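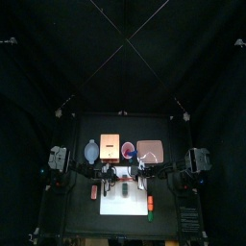
The two-arm table, winter project of the Brurkent robot club

Welcome to the gallery page of our winter project. We are a student club at the Kälin school, and this term six of us work with two robot arms which stand across from each other on one table. On this page we collect the pictures of the work and write a few lines to them, so that parents, former members and the younger classes can follow what we do in the black tent.

The text is written by Svenja Gruber and corrected by Natália Danko. If there is still a mistake in the English, please write to the club and we will repair it.

At the table, seen from above

Both grippers are over the white sheet, one on each side, and the dark green block is standing between them. Behind are the things for the household tasks: the blue dish, the peach box with the slot, the pink cup with the blue tool in it and the pale pink tray. The orange blocks wait on the right next to the paper.

Project: Grusine, handover and placing tasks. Page updated Friday, January 8, 2021.

What Grusine is

Grusine is the name which we gave to our program, and by now we call the whole project so. The name has no meaning. Balthasar Moser typed it as a file name in the first meeting, and later it was too much work to change it everywhere.

The idea is to let the two arms do small jobs together which one arm does badly alone. The first job is the handover. The left gripper takes a block, brings it to the middle, the right gripper closes on it, and only then the left one may open. When I write it like this it sounds very simple. In our first version the left one opened too early, and we have listened to many blocks falling on the table. In the second version both held the block and neither of them wanted to let go, so Balthasar had to press stop.

The solution we use now is a short wait and a small pull. The right gripper closes, waits, and pulls a very little to its own side. If the left motors feel the pull, the left gripper opens. Beca Samuel had this idea from carrying plates with her brother in the kitchen, where they do it also without speaking.

About the white paper

Visitors ask us often if the robots are going to draw. They are not drawing. The paper is our work area, and everything which is to be picked up or put down in the handover task has its place on it or directly beside it. In the beginning we worked on the bare table and the dark blocks were difficult to find for the program. Natália put a sheet under them and the same program suddenly found the green block much better. We were a little ashamed that we had spent a whole afternoon with the settings before.

The paper must lie straight. Before each series one person checks it with a ruler and says the result aloud, and another person writes it in the log book. Please do not lean on the table after this was done! The paper moves easily and then we start again.

About the blocks

The blocks come from a children's set that was in Theresia Plattner's cellar. They were a good choice because one can buy something like them everywhere, and if a block is damaged we do not need to be sad. For a handover we prefer to stand the block upright, so that there is room for both grippers, one a bit higher and one a bit lower. A lying block is harder. The second gripper comes then to the table with its fingers, and the arm stops itself for safety.

Colors are a topic of their own. Orange is the easy color for us. Dark green is the hard one, and so we practice with it the most. Balthasar would like to add a black block also, but the rest of the group has asked him to wait until spring.

About the household tasks

For the second part of the project we wanted objects that people really have at home. Each of us brought something, and then we voted. The present list of tasks is this:

Take the blue tool out of the cup and lay it in the dish. The cup likes to come along with the tool, so the other arm has to hold the cup at the rim.

Put a block on the tray without pushing the tray away. This one works with the right arm alone, and we use it as a warm-up.

Push a flat piece of cardboard into the slot of the box. We have the most respect for this task. The piece has to be turned in the air and the slot is narrow, and until now only Beca has managed it with the hand controller. The program has not managed it yet.

Move the dish to the middle with both arms at the same time. If one arm is faster, the dish turns around. Theresia has written a part of the program which makes the faster arm wait for the slower one, and we are all very content with it.

Working in the tent

The black cloth was Theresia's wish. Our room has big windows to the west, and in the afternoon the sun came over the table and every hour the colors were different. With cloth on the walls and on the top, the light stays the same from the first try to the last. The sewing was done in two evenings in December, and I can say that none of us had sewn something so large before. The seams are not beautiful, but they hold.

There is one disadvantage. Inside it gets warm, and whoever is taking care of the arms comes out with red cheeks. We change this job in the middle of every meeting.

The cables took more time than the cloth. Each arm has a bundle of them, and in the first weeks a gripper went sometimes where its cable did not want to go. Now before each series we drive both arms slowly to all corners of the work area and look if something pulls. Balthasar calls this the morning gymnastics, although we meet at four in the afternoon.

Our results until now

From the start of Grusine we have made 144 tries of the handover which are written down in the log book with time, block color and result. Tries which were only for fun are not in it. We do not publish a success number yet, for the rules for a "good" handover were changed in between and the old tries must be judged again. Natália and Beca are doing this now from the notes. It is slow work and I would like to thank them here.

What we can say already: most of the bad tries are bad in the same place, namely at the moment when the second gripper closes. If it does not meet the block in the middle, the block turns between the fingers and the small pull does not work properly. Soft finger pads were helpful. We have tried pieces from an old bicycle tube and also a kitchen sponge. The sponge was too soft and the block sank into it.

Who does what

Theresia Plattner: the movement of both arms, and the tent.
Svenja Gruber: log book, this page, ordering of parts.
Beca Samuel: hand control and new tasks.
Natália Danko: finding the blocks, paper and light.
Balthasar Moser: motors, cables, stop button.

The sixth member of the group does not wish to be named on the internet and makes all our printed parts. The parts are very good.

The Pluvness meeting

In spring we want to take part in the Pluvness, the student meeting for small robots. There each team gets the same table size and must show one task that was practiced and one task that is told to them only in the morning. For the practiced one we will probably choose the handover with the green block. For the other one we can prepare only a little, but we try to train it: at the end of each meeting one person invents a task from the objects which are on the table, and the others have half an hour. Last time it was "clean up everything into the dish." We did not finish, and the tray ended on the floor.

It is not sure yet if the meeting takes place in a hall or if every team shows its table by video from home. We are preparing for both. If it will be the hall, we need somebody with a large car, as the table does not fit through the door of a normal one with the metal frame on it. Parents who can help, please tell Theresia.

Rules for visitors

You can come to look at our work if you write to us before, and please come one or two persons at a time. Long hair is to be tied back and sleeves should be rolled up. Stay outside the cloth while the arms are moving. The objects on the table should stay where they are, also if they look untidy to you. Questions are always welcome, and the best moment for them is the break at five o'clock, when there is also tea.

Using the pictures

The pictures on this page may be used in the school newspaper and in the class blogs, with the words "Brurkent robot club, Kälin" next to them. For other uses please ask first. The larger versions are with Svenja.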